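From: Maritza Rengifo
To: Mitport sourdough and home baking list
Date: Sunday, July 26, 2020
Subject: Re: [mitport-bread] rye starter gone sluggish

Volkan Ertürk wrote:
> Hi all, my rye starter used to double between breakfast and lunch and
> now it barely gets halfway up the jar by dinner. Same flour (Martens
> dark rye), same jar, same spot on top of the fridge. I feed it once a
> day. It smells sharp, kind of like nail polish remover. Should I throw
> it out and start over? I've had this one since December and I'd hate
> to lose it.
>
> Also, does anybody have a good recipe for the seeded loaf they used to
> sell at the bakery in Garport? The one with the sunflower seeds.
>
> Volkan

Hi Volkan,

Please don't throw it out! That smell is just a hungry starter. Mine gets it every summer and the first time it happened I panicked and dumped the whole thing down the sink, which I still feel bad about (and the sink wasn't too happy either).

Top of the fridge is a great spot in winter but it has to be awfully warm up there right now. My kitchen has been over 80 most afternoons this month. When it's that warm the starter eats through its flour in a few hours and then sits there all night with nothing, getting more and more sour and weak. So you look at it at dinner and think it never rose, when it may well have gone up and come back down while you were out. Put a rubber band around the jar at feeding time and look for streaks on the glass above it. If there are streaks, that's your answer.

What I'd do is move it to the coolest corner you've got. Mine lives on the floor of the pantry next to the onions. Then feed it twice a day for 3 days and keep a lot less of the old stuff each time. I keep one spoonful, add 2 big spoons of rye and enough cool water to make it like thick oatmeal. Stiffer is better in this weather. I used to keep mine pretty runny and it separated constantly, with that gray water on top. If you hate tossing the extra, save it in a bowl in the fridge and make crackers. Mine are just discard, olive oil, salt and caraway, rolled as thin as I can stand to roll them.
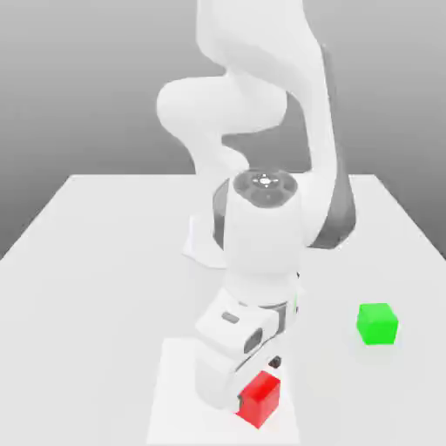 About your flour – I like Martens too, but the last bag I got seemed coarser than usual and it drank up a lot more water. I don't know if they changed something or I just got an odd bag. If yours came from the same store on the Garport road, try adding an extra splash and see if it perks up. I wouldn't switch flours in the middle of all this though, or you'll never know what fixed it.

Now the seeded loaf! I loved that bread. I never got the real recipe but I've been working on my own version and I think it's close. For one loaf pan I use half rye and half bread flour, a good scoop of starter, a spoon of molasses, salt, and a big handful each of sunflower seeds and flax. Soak the seeds overnight in hot water and drain them well. I skipped the soaking once and the middle was dry as a board. It's more of a batter than a dough, so don't try to knead it, just stir and scrape it into a greased pan. Let it sit until you see little pinholes on top, then bake it hot to begin with and turn it down partway through. Leave it alone until the next day. I know, I know. But it's gummy if you cut it warm, and I say this as somebody who has cut it warm more than once.

I think theirs had something else in it, maybe toasted coriander? If anyone on the list remembers, speak up, I'd really like to get it right.

One other thing, I'm still looking for the lid to a Trastonance loaf pan, the long one. I'd take just the lid or the whole set. I can pick up in Mitport pretty much any evening.

Let us know how the starter does, and if it does give up on you I've got plenty of mine to share.

Maritza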